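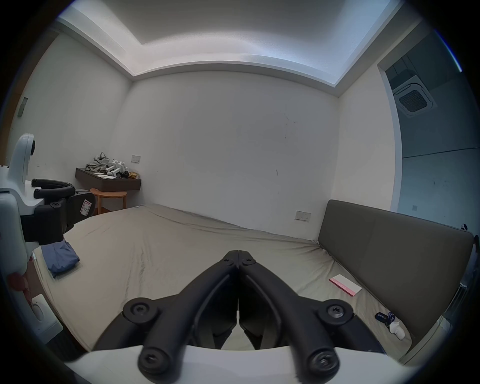
Recording Bedroom Tidying Examples with the Hand-Held Gripper

This page explains how operators at Stodard sites record examples for the Bundgaard tidying set. It applies to bedrooms only. Kitchens and bathrooms are covered in separate instructions.

Before you begin

Charge the gripper fully and wipe the lens with a dry cloth. Open and close the fingers several times and confirm that they meet at the tip. If a pivot screw feels loose, tighten it by hand and repeat the check. Turn on the room lights and leave them at the same setting until the session ends.

Preparing the bed

Place between two and six small items on the sheet. Choose items that differ in shape and stiffness, such as a folded cloth, a card and a small bottle. Creases in the sheet should be left as they are. Shelves and side tables may remain cluttered, provided that nothing on them is likely to fall.

Recording an example

1. Hold the gripper over the bed with the fingers closed and start the recording in Manent.
2. Wait for the tone, then move toward the first item at a steady pace.
3. Open the fingers shortly before contact. Approach flat items from an edge and bottles across the narrowest part.
4. Lift the item clear of the sheet, carry it to the assigned spot and release it.
5. Return to the starting position and stop the recording.

Each recording holds one item only. A missed grasp may be retried once within the same recording — mark it as "retry" when you save. Recordings in which the item is dropped on the floor are kept and marked "drop."

Changing the layout

Move every item after each group of six recordings. Turn cards to a new angle, refold cloths and lay bottles on their sides as well as upright. A full session is 42 recordings.

Uploading

Connect the gripper to the Jollus station and select the room name. Review the first and last recordings for blur before sending the session. Files that fail the timing check are listed with error 439 and must be uploaded again from the gripper's own storage.

Last revised October 25, 2024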